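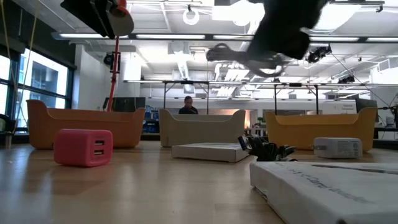 A pink USB charger, a white power adapter and a bundle of black cables on one of the tables at McPhee.

Open day at the McPhee reuse center, Basthorpe

Posted 8/7/19 in Days Out

I have wanted to get inside the McPhee building ever since I moved to this side of the river, and on Saturday I finally did. Twice a year they throw the doors open (the other one is in May, and I missed it because I was in bed with a cold, still bitter) and you can walk through nearly the whole place, from the loading dock to the attic. I went for an hour. I stayed until they started switching the lights off.

For anyone who doesn't know it, McPhee is the long brick building behind the Basthorpe bus depot. It was a blanket mill, then a furniture warehouse, then nothing for ages. Now it takes in household stuff that people are done with and gets as much of it as possible back into somebody's house. Furniture, lamps, bikes, fabric, books, kitchen things, and an awful lot of small electronics. What they can't pass on whole, they strip for parts or send out by the pallet.

You come in through the dock, which is the right way to do it, as it's the noisiest and messiest part and everything gets calmer from there. Two pickup trucks were unloading when I got in, open day or no open day. A man handed down a rocking chair with one runner missing and the woman taking it from him said "oh, lovely," and I knew I was going to like these people.

There's a set of scales in the floor, an old one from the warehouse years, and every cart that comes in goes over it. The board next to it said 414 pounds for the morning so far, and that was before the trucks. I asked whether the number was good. "It's a Saturday in summer," I was told. "Come the week after New Year's and you won't be able to see the board."

Upstairs with the radios

The groups went up with a guide, and mine was Ewan Kingi, who runs the electrical floor and talks at a wonderful speed with his hands in his apron pockets. He used to fix vending machines. He took us past the shop and straight to the radios, I think mostly because he wanted to look at them again himself.

And they are worth looking at! Basthorpe had its own radio factory once, Bralteo, and it seems that every attic in the county still has one. They come in cream and a sort of pea green, with a big round dial and a handle on top like a lunch pail. McPhee gets so many that there's a shelf for them running the length of the wall. Ewan plugged one in for us and we all stood around waiting for it to warm up, and then it hummed, and then out came a baseball game. A little boy near me asked where the screen was.

The trouble with a Bralteo is the cord. The original is covered in cloth and the cloth rots where it goes into the back, so every radio gets a new cord before it's allowed downstairs. They've found a shop that still sells the braided kind. It costs more than plain plastic and there was apparently a long argument over it, which the braided side won. I'm with them. The one he had open on the bench had its new cord in, dark red, and it looked terrific.

They price them at $92 with the new cord and a good dial, less if the dial is cracked. I didn't buy one. I've been thinking about it ever since.

The great charger problem

What I hadn't expected to find so interesting was the boring stuff. Past the radios you get to chargers and cables and power bricks, and this turns out to be the biggest headache in the place. People bring in a grocery bag full of them, all knotted up, and they're almost always fine. They've just lost the thing they belong to. Meanwhile somebody else brings in a perfectly good baby monitor or keyboard with no power supply, and the two of them go and sit on different shelves for a year.

Ewan said the useful information is usually right there on the brick, in gray print so small that half the sorters have to take a picture with a phone and zoom in. Voltage, current, and a little drawing that tells you whether the middle of the plug is positive or negative. Get the voltage wrong and you can kill the monitor. So the rule on his floor is that no brick goes in a box until its numbers have been written on a tag in marker, big enough to read from a step away.

I have a drawer like that at home. I'd guess you do too. I came away with a pad of blank tags from the shop for a dollar, and on Sunday I did the whole drawer with a pot of coffee beside me, and found the charger for a camera I gave away last spring. (Sorry, Dana. It's in the mail.) 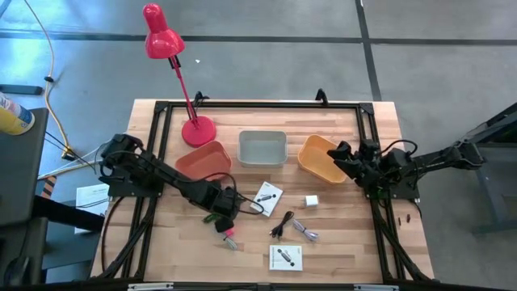
Anyway, the sorting is by what a thing plugs into first, and by numbers after that. USB goes one way, anything that plugs straight into the wall with its own brick goes another, and loose leads with no brick at all are coiled and tied. They're picky about the coil. You don't wrap it around your elbow, which I have done all my life, as it puts a twist in the wire that never comes out. You make a loop, then turn your wrist under and make the next one the other way. One of the teenagers who work there on Saturdays showed me, very patiently, and by the fourth go I had it. I've done the garden hose that way now and it lies flat for the first time since I bought it.

I asked what happens to the ones that really have no use. Frayed leads, bricks that rattle, the chargers for phones from before my niece was born. Those are stripped for copper, in a caged-off corner by the freight elevator, and the copper pays for a good share of the heating. There was a barrel of it with the lid off and I'll say it was one of the prettiest things I saw all day. The light from the window was right on it.

The lamp room

After that we were free to wander, and I wandered into lamps. I'm no use in a room full of lamps. These had all been rewired and tested and were all switched on at once, with the blinds down, and you could feel the warmth of it on your face from the doorway. Ginger jars, goosenecks, one made from a bowling pin, and a floor lamp with a fringe so long it nearly touched the carpet.

The woman on duty was rebuilding shades. She strips the wire frame, sands off the rust, paints it white and covers it again with fabric from the textile floor, and she let me do one seam. It's harder than it looks, the cloth has to be cut on the diagonal or it puckers at the top ring. Mine puckered. She unpicked it very kindly while telling me about her favorite, a big drum shade she covered in a curtain from the old Fernatance Hotel. The hotel gave McPhee all of its soft furnishings when it closed, some 500 pairs of drapes among them, gold with a brown leaf. They're still working through them. Once you know the pattern you see it everywhere in the building: aprons, seat cushions, the bag my change came in.

Textiles is right next door and is worth your time even if you don't sew. They sell remnants by weight, and there's a button wall. I'd heard of the button wall. It's better than I'd heard. The buttons are in old library card drawers, by color, and each drawer has one sewn to the front so you know what you're getting. A couple beside me had brought a coat with a button missing and they had been there for half an hour, and when they found a match the whole aisle clapped.

Bikes, and lunch

I skipped books, which I regret, but I could smell the food. Lunch is out in the yard behind the bike shop: bean chili, cornbread and a peach cobbler that ran out just as I got to the table. They bring it in big pots from the church across the road, and you eat it off mismatched china from the kitchen floor, then wash your own plate. If you like the plate you can buy it. Mine had a pheasant on it. It's drying on my rack as I type.

The bike people were truing wheels for anyone who rolled up with a wobbly one, no charge, with a jar out. They build up kids' bikes from two or three dead ones and trade them, so when your kid outgrows a bike you bring it back and go up a size for eight dollars. I talked to a dad on his third trade. His daughter was riding figure eights around the picnic tables on the new one and would not come and eat her chili.

Last thing, I climbed to the attic, where the mill's hoist wheel is still in the roof. It's taller than I am and painted a deep green, and if you lean on it, it moves, slowly and with no sound at all. The windows up there look over the depot to the river. I had it to myself for a few minutes, apart from the pigeons.

If you want to go

The shop at McPhee is open Tuesday through Saturday and you don't need an open day for that, but the upper floors are closed to visitors the rest of the time. Parking is tight. I'd take the bus, as the depot is right there and the walk is two minutes. The stairs are steep, but there's the freight elevator and they're glad to run it for you, just ask at the dock. Bring cash for the food and the jar. If you're dropping things off, tape the charger to the thing it charges. Ewan asked me to pass that along to everyone I know, and he asked twice.

I'm going back this weekend for a look at the books, and I may just walk by the radio shelf on my way out.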